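Dallberg opens planning service for firms buying two-armed kitchen robots

Last updated: April

Dallberg has opened a planning and budgeting service for catering firms, care homes and college kitchens that want to buy robot arms for bench work. The service is run from the company's test kitchen in Dronovton and is open to buyers whether or not they go on to order from Dallberg.

Each project starts with a bench survey. Staff list the jobs the kitchen wants done, such as opening drawers, using a small oven or putting away crockery, and set up a matching bench at Dronovton. The buyer then receives a written report giving the floor space, power supply, guarding and staff hours that the equipment will need.
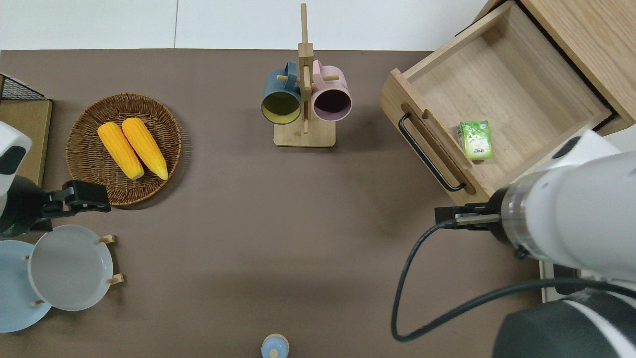 The report separates the purchase price from the cost of running the equipment. Duangjai Kaewsai, who leads the service, said many of the budgets sent to her cover the arms and little else.

"Grippers, cables, spare fingers and training all have to be paid for," she said. "We ask buyers to put those lines in before they go for approval. If the money isn't there, it is better to find out in the planning year."

Dallberg tested the service with 6 kitchens over the winter. Between them they put forward 271 separate tasks. After the surveys, 115 were kept in the final plans, and the rest were dropped or left for a later stage. Wener, a contract caterer that took part, has now set its equipment budget for the coming year and expects to place an order in the autumn. 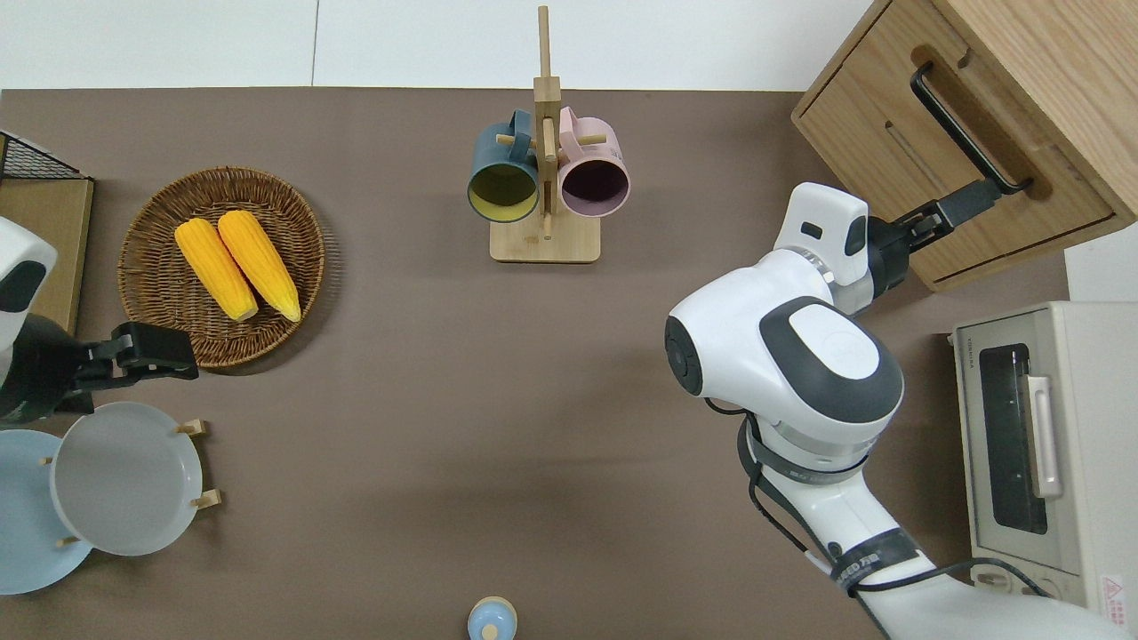 Does a kitchen need to replace its cupboards and ovens before buying?
In most cases the existing fittings can stay. The survey checks handles, door swing and bench depth, and the report prices any changes item by item.

Madalena Veloso, equipment manager at Wener, said the report had altered the order in which the firm will spend.

"We had planned to buy for every site at once," she said. "We will now fit out one kitchen, run it for a full term and then look at the others. The service contract was the figure we had wrong."

Buyers can also use the report to compare quotes from different suppliers. Dallberg will supply it in a form that can be attached to a tender, with a separate sheet for leasing. 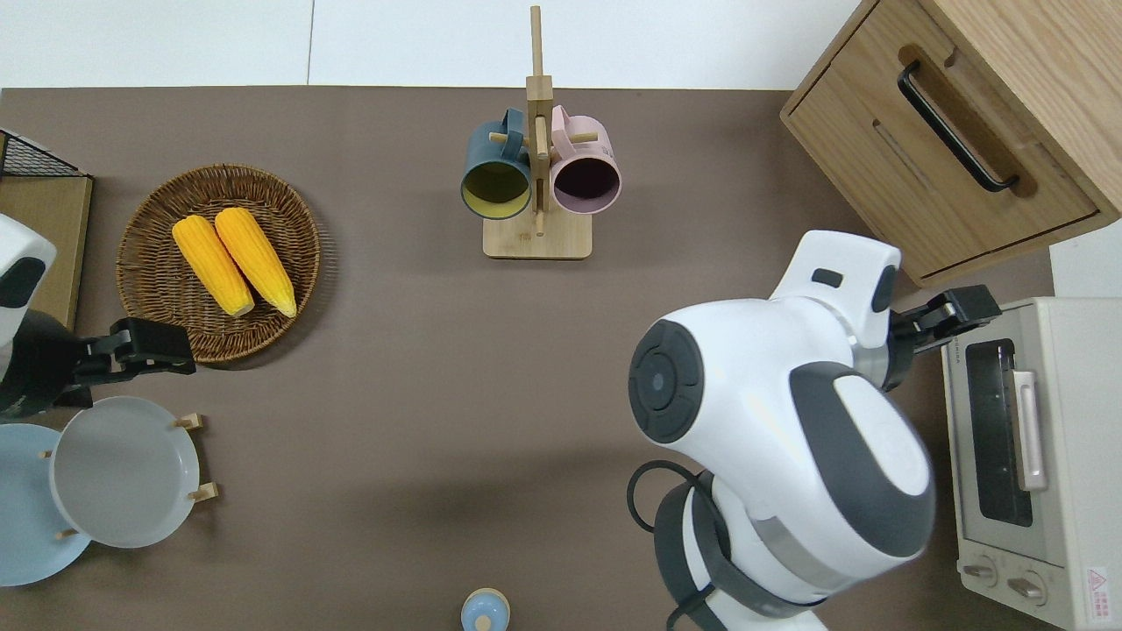
Robot arms at a kitchen bench with a mug tree, a basket of corn and a toaster oven.

A survey takes up to 85 working hours, including bench time, and is charged at a fixed fee agreed beforehand. Sima, the planning software used for the reports, is included in the fee and buyers keep access to their own figures afterwards.

Bookings are open now through the Dallberg sales office in Dronovton. Kitchens should have a floor plan and a list of their current appliances ready when they call.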